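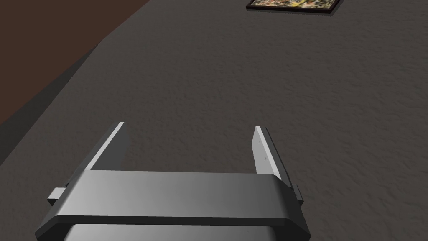

Teleop, day 5

January 2020 and I'm still rubbish at this. Flying the sim gripper by hand for Ferraro, fingers wide open, down towards that speckly grey top. The picture in its black frame is the thing to get hold of. Flat things are horrid.

40 demos wanted, got about half. Bastian says slow down on the approach, the robot copies every wobble I make. Fair. Also my wrist hurts.

Tommorow: lower the stick gain, redo the bad ones, email Bergþóra re the save files. Tea now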